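# The Arkell Road House

So I bought the house on Arkell Road because of the stairs. I know how that sounds. The roof was bad and the kitchen was worse, but there were these stairs with a fat curved banister, and I stood at the bottom with my hand on it and thought, well, that's me done looking.

My sister thought I'd lost it. She'd driven up to Flastton with me as a favor, and she spent the whole visit knocking on walls and making a face. "It's got a smell," she said. It did have a smell! It smelled like a coat closet in a church. I signed anyway.

I'd been in maybe a week when the first letter came. It was addressed to Mr. Darwish, and I figured he was the old owner, so I wrote "moved" on it and put it back out for the mail. Two days later it was on the mat again. Same envelope, my own handwriting on it, and under my "moved" somebody had written "no he hasn't" in green pen.

I laughed, I'll admit it. Then I went around and checked that the windows were locked.

The thing about living alone in a new town is that you talk yourself into and out of stuff all day long. By lunch I'd decided it was the mail carrier being funny. By dinner it was kids. By bedtime (I'd had some wine) I was lying there listening to the pipes and thinking about a man called Darwish sitting in my attic, very patient, waiting on his mail.

I went up there the next morning with a flashlight and a rolling pin. There was a box of Christmas lights, a dead wasp nest and a chair. The chair faced the little window. I didn't love that, so I turned it around and went back down and made pancakes.

The second letter was fatter. It had Pravix printed in the corner, and I looked that up and got nowhere, just a lot of people with it as a last name. I held it up to the lamp like they do in movies and saw nothing at all. I didn't open it. I want that on the record, because later my sister said she would have had it open before she was back in the kitchen.

What I did was put it on the bottom stair, leaning against the post. I don't know why. It seemed like the polite place.

And it sat there. I went past it with laundry and with groceries and once with a lamp I'd bought at a yard sale that turned out not to work. After a few days I started saying good morning to it, sort of as a joke. After a few more I wasn't totally joking.
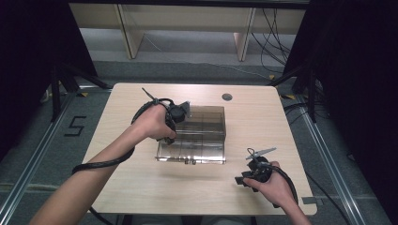

Delwyn Partington said, over the fence, that I ought to stop leaving his mail on the stairs because he couldn't manage the bending anymore.

I had a trash bag in each hand. I said, "Who can't?"

"Darwish," Delwyn said. "His knees are shot. Put it on the hall shelf, hon, he'll find it there."

Now, I'd met Delwyn twice. Once she'd brought over zucchini and once she'd yelled at my car. She had never set foot in my house that I knew of, and I hadn't told a soul about the letter on the stairs, not even my sister. So I stood there getting trash juice on my shoe and trying to think of a normal question.

"Has he lived here long?" is what I came up with.

"Oh, years," she said. "He had it before the people before the people you bought it from. He goes up and down those stairs all night when he's fretting. You must've heard him."

I'd heard the pipes. I told her that, and she gave me the kind of look you give a kid who says the dog ate the cake.

So I moved the letter to the hall shelf. I felt like an idiot, and I also dusted the shelf first. I went to bed early and lay there with the door open a crack, and a little after midnight the pipes started up. Clunk, and then a wait. Clunk, and then a longer wait. I counted, the way you would, and there are thirteen stairs in my house and there were thirteen clunks, and then the shelf creaked.

I didn't go look. I'd like to tell you I did! I pulled the blanket up over my nose like I was five.

In the morning the envelope was open. It had been slit along the top, very neat, and laid back where I'd put it. I stood in the hall in my socks and had a little argument with myself about whether it was still private. I lost, or won, and took out the pages.

It was a bill. Three sheets of it, for a stair rail. "To one banister, carved and fitted," with a balance of $667 owing, and the date at the top was older than my mother. Across the bottom, in green pen, somebody had written, "I have told them and told them it is paid."

I read it on the bottom step with my back against the post. Then I went and found my checkbook, which took a while, and wrote out a check for $667 to Pravix. There was no address for them anywhere on the pages. I put the check in a fresh envelope, wrote the name on it and leaned it up on the shelf – it seemed like the kind of mail that knew where to go.

It was gone the next day, and the check has never been cashed. I look every month. The letters quit coming, and the pipes are quiet most nights now, except when I've been fretting about something myself, and then I'll hear one clunk, maybe two, like he's stopped partway down to see if I'm up.

I bought a second chair for the attic in April. I put it by the window, next to his, and turned his back around the way he'd had it.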